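Karden kitchen sim pack: worth 205?

tilecutter43
Our lab is looking at the Karden kitchen scene pack for pick-and-place work. License is $205 per seat and we would need 4. Has anybody used it with an arm model other than the ones it ships with? The sales page says any URDF will load, and I have heard that before.

gulyas_fan
Been on it since early July. Our arm loaded on the second try. The first time the collision meshes were missing and it went straight through the counter. Support (Rekha Amin) sent a fixed importer the next morning. Render from my session: 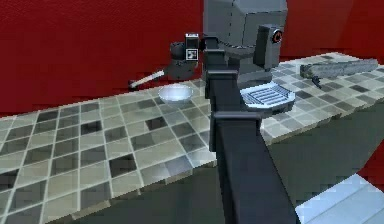

Arm at the tiled counter, white bowl by the back wall.

tilecutter43
Looks decent. Is the tile a texture or geometry?

gulyas_fan
Texture on a flat top. Fine for us, we don't care about grout.

wuvano_dev
I'd skip it. We trialed it and the object masses are off. Every bowl weighed the same, full or empty. For $205 I expect somebody to have put the objects on a scale. The Humen pack is cheaper and the masses are at least editable.

Veronika Dudás
They are editable in Karden too. It's in the per-object config, which the manual mentions once, on page 43. I agree the defaults are bad.
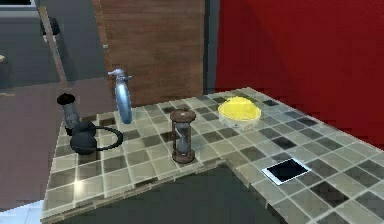 Object variety is what sold me on it. Humen gave us mugs and boxes and then more mugs, and our grasp planner got very good at mugs. With Karden I can put over-ear headphones and an hourglass on the same counter as a tablet lying flat, and those need three different approaches. The flat tablet is still our worst case. I would pay for the pack again, but I'd ask for the trial first.

wuvano_dev
Fair on variety. I still don't want to fix masses by hand on every object before I can run anything.

Veronika Dudás
It took me 2 afternoons with a script. I can post it.

tilecutter43
Please do. I'll request the trial and run our own arm before we buy any seats.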